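Section 6: Setting Up a Club Evening

Use this section once the Moduvel pairing program is installed and your member list has been loaded. If the list is still empty, go back to Section 3 and finish the import first.

6.1 Before you start

You will need:
The host computer, plugged in
The club's member list, up to date
A printer, or a second screen facing the players
One set and one board for each pair of players
One clock per board, if you play timed games

Note: Moduvel does not need an internet connection during the evening. It needs one only when you send results to the rating office afterward.

6.2 Creating the event

1. Open Moduvel and choose New Event.
2. Type a name for the event. Use something you will recognize in a year's time. "Clanley February Open" is better than "Chess night."
3. Choose the format. Swiss is selected to begin with. For six players or fewer, choose Round Robin.
4. Enter the number of rounds. Three rounds fit comfortably into one evening at 20 minutes per player.
5. Choose Save.

Caution: The format cannot be changed after Round 1 has been paired. If you picked the wrong one, delete the event and create it again.

6.3 Numbering the boards

Board 1 should be the board closest to the results desk, and the numbers should run in one direction along each row. At the end of a row, start the next one from the same side. Players find a snaking order hard to follow and will sit down at the wrong board.

1. Choose Event, then Boards.
2. Enter the highest board number you plan to use.
3. Mark any board that must stay fixed. A player who needs a seat near the door, for example, can be given the same board for every round.
4. Print the number cards and put one beside each board, on the side facing the aisle.

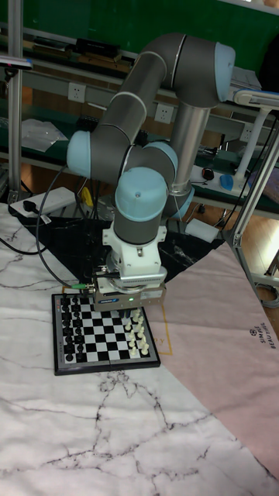

5. Check that every board is turned so that each player has a light square at the right-hand corner. Do this before setting out the pieces.

Travel-size sets are fine for casual evenings. For rated games, check the size rules that apply in your area. Moduvel does not check equipment.

6.4 Checking players in

1. Choose Event, then Check-in.
2. Type the first three letters of the player's last name. Matching names appear below the box.
3. Select the name and press Enter. A check mark appears.
4. For a visitor, choose Add Guest. A name is enough. The rating can be left blank, and the player will be placed at the bottom of the starting order.
5. Close check-in when the advertised start time arrives.

If two members share a name, Moduvel shows the member number next to each. In the sample file, Hadi Ghanem appears as member 1,258 and has a rating of his own, so he can be told apart from a guest entered under the same name.

Note: A late player can still be added. Open Check-in again, select the player and choose Enter From Next Round. The missed round is scored as a half-point bye unless you change it under Event, Byes.

6.5 Pairing a round

1. Choose Rounds, then Pair.
2. Read through the list on the screen. Nothing is final at this stage.
3. To swap two players, drag one name onto the other. Moduvel shows a yellow warning if the two have already met.
4. Choose Publish. The list goes to the printer or to the second screen.

With an odd number of players, the lowest-placed player who has not yet had a bye receives one. The bye counts as a full point.

Caution: Do not publish a round while results from the previous one are missing. The program allows it – clubs asked for this – but the scores used for pairing will be wrong.

6.6 Entering results

1. Choose Rounds, then Results.
2. Type the board number and press Tab.
3. Type 1 for a White win, 0 for a Black win or 5 for a draw.
4. Press Enter. The cursor returns to the board number box.

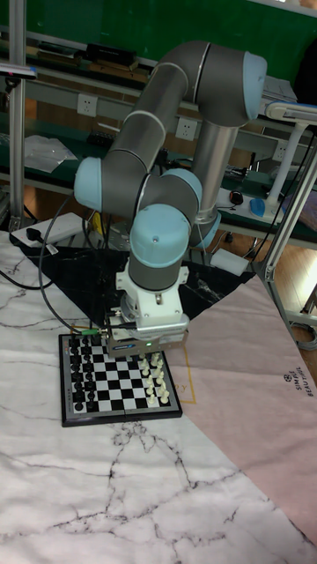
To correct a result, enter the same board number again and type the new score. The old score is kept in the event log with the time of the change. If the next round has already been published, its pairings stay as they are.

For a game that was not played, type F followed by the color of the player who was present: FW or FB. Forfeits count toward the standings but are left out of the rating report.

6.7 Closing the event

1. Check that each round shows Complete in the left column.
2. Choose Event, then Standings, and print a copy for the notice board.
3. Choose Event, then Close. The event becomes read-only.
4. Save a backup to a memory stick or another computer.

A closed event can be reopened for 17 days. After that, only an administrator can unlock it. See Section 9 for administrator passwords and Section 10 for sending the rating report.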